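Section 4: Setting up the Tustura sofa bed

Read this section through once before you start. The Tustura is delivered in two cartons, one for the seat and one for the back and arms. Both are needed before the bed can be put together. If only one carton has arrived, leave it closed and contact the Mallside delivery desk with your order number.

Preparing the room

1. Choose the place where the sofa bed will stand. It must be level and dry. Keep it away from radiators, open fires and fan heaters.

2. Leave 50 cm clear on each side, so that you can walk round the bed when it is open.

3. Check the space in front. The bed pulls forward into the room, and coffee tables, floor lamps and rugs with thick edges will need to be moved every time it is opened.

4. Lay a blanket or the opened carton on the floor. The feet are not fitted yet and the underside has bare metal edges.

Note: On soft wooden floors, stick felt pads to the feet before the sofa bed is stood upright. Pads are not supplied.

Unpacking

5. Cut the tape along the top of each carton with the blade set short. A deep cut can go through the inner bag and into the cover. Cuts made during unpacking are not covered by the guarantee.

6. Lift the seat out with two people, one at each end. Hold it by the base. Do not lift it by the cover or by the pull strap at the front.

7. Take the fittings bag out of the pocket under the seat. The pocket closes with a strip of touch fastening and is easily missed.

8. Lay out the fittings and check them against the list on the bag. Keep any spare washers. They are the same size as those used on the Riseo armchair.

Caution: Keep plastic bags and small fittings away from babies and young children.

Fitting the feet

9. Turn the seat on to its back edge, with the underside facing you.

10. Screw the front feet into the threaded holes by hand. The front feet are the taller pair.

11. Fit the rear feet in the same way. These have a plastic glide on the bottom.

12. Turn each foot until it stops, then go no further. Using pliers will strip the thread.

13. Stand the seat upright with a second person. Do not drag it on its new feet.

If the seat rocks, check first that the front and rear pairs have not been swapped. If they are in the right places, turn the adjuster on the bottom of the low foot until it touches the floor.

Fitting the back and arms

14. Hold the back upright behind the seat and line up the metal tongues with the slots. The tongues go in from above.

15. Lower the back slowly. Press down on both ends until it clicks on each side. If only one side clicks, lift the back out and start again. Pushing harder on the loose side will bend the tongue.

16. Hook the left arm on to the side of the seat and slide it backwards. Repeat with the right arm. The arms are marked L and R on the inside, as seen when you are sitting on the sofa.

17. Put the long bolts through the arms and tighten them with the key supplied. Leave them slightly loose until both arms are on, then tighten them fully.

18. Smooth the flap of the cover over the bolt heads and press it down along its whole length. 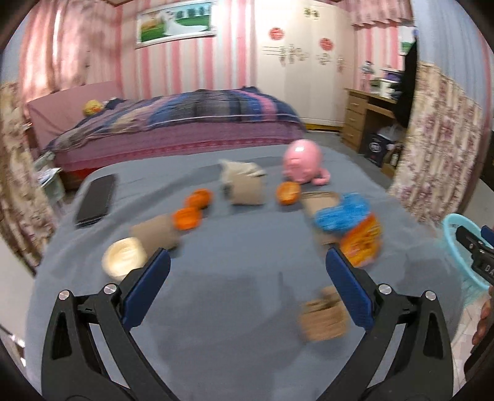 19. Open and close the bed once before anyone sits or sleeps on it. The first opening is stiff and needs a steady pull. Do not oil the runners.

Opening the bed

20. Take off the loose cushions and anything left on the seat. Feel down the gaps at the sides and back. Coins, pens and keys that drop into the runners can jam them or tear the lining.

21. Stand in front of the sofa and take hold of the pull strap with both hands.

22. Pull the strap towards you, keeping it low. The lower section rolls out until it meets a stop.

23. Lift the front edge of the lower section. It rises on its springs and locks level with the seat.

24. Press on the centre of the raised section with the flat of your hand. If it moves down, it has not locked. Lower it, push it back a little way and lift again.

Caution: Keep fingers away from the hinges when raising or lowering the bed. Do not let children work the mechanism, and check that no pets are underneath.

Closing the bed

25. Remove all bedding. The Tustura will not close properly with sheets or a mattress topper in place, and forcing it will pull the springs out of line.

26. Lift the front edge slightly to free the lock, then lower it to the floor.

27. Push the lower section back with your hands. Do not use your knee or foot.

28. Tuck the pull strap in so that it does not trail on the floor, and replace the cushions.

Using the storage space

The space under the corner seat is for bedding and other light, soft things. Lift the seat by the fabric loop. The gas struts will hold it open once it has passed the halfway point. Below that point it will fall shut under its own weight, so keep one hand on it until you are sure.

Do not store anything damp. The base has air holes along the rear edge, and these should not be covered. Leave the seat open for an hour or so after airing the room in winter if the bedding feels cold.

Care of the cover

The seat and back covers are made of Erraji weave and can be taken off. The arm covers are fixed and must be cleaned in place.

Vacuum the fabric every week or two with a soft brush. Crumbs and grit wear the weave from below, mostly along the front edge where people sit down and get up.

For spills, blot with a clean white cloth from the outside of the mark towards the middle. Do not rub. If plain water does not lift the mark, use a little mild soap in cool water and test it first on the underside of a cushion. Let the fabric dry fully before using the bed.

To wash the covers, close all zips, turn them inside out and use a cool, gentle wash. Dry them flat. Tumble drying will shrink the seat cover and it will not go back over the foam. Wash all the covers together, even if only one is dirty, so that any change in colour is even.

New Erraji weave may shed some loose fibre in the first few weeks. If small balls of fibre form, take them off with a fabric comb. Snags should be pushed through to the back with a blunt needle. Do not cut them.

Regular checks

Tighten the arm bolts after the first month and twice a year after that. Check the feet at the same time. If you hear a creak when someone sits down, an arm bolt is the likely cause.

Turn the loose cushions each time you vacuum. The seat foam will soften a little with use and then settle. A difference between a seat that is used every evening and one that is not is normal.

If something is wrong

The bed will not pull out: look for a cushion corner or a piece of bedding caught at the back. Push the section fully in, clear the gap and try again.

The bed pulls out but will not rise: the lower section has not reached its stop. Pull it a little further, keeping the strap low.

The back leans to one side: one tongue is not seated. Lift the back out and refit it as in steps 14 and 15.

The storage seat will not stay up: the gas struts may be worn. Stop using the storage space and ask for part 2 on the spare parts card. Struts are sold in pairs and both should be changed together.

Moving the sofa bed

Close the bed and tie the pull strap to the front rail so that the lower section cannot roll out. Take off the arms and the back in the reverse order of fitting. Carry the seat level. When going through a narrow doorway, turn it on its back edge and take the feet off first.

Keep the key and this guide in the pocket under the seat.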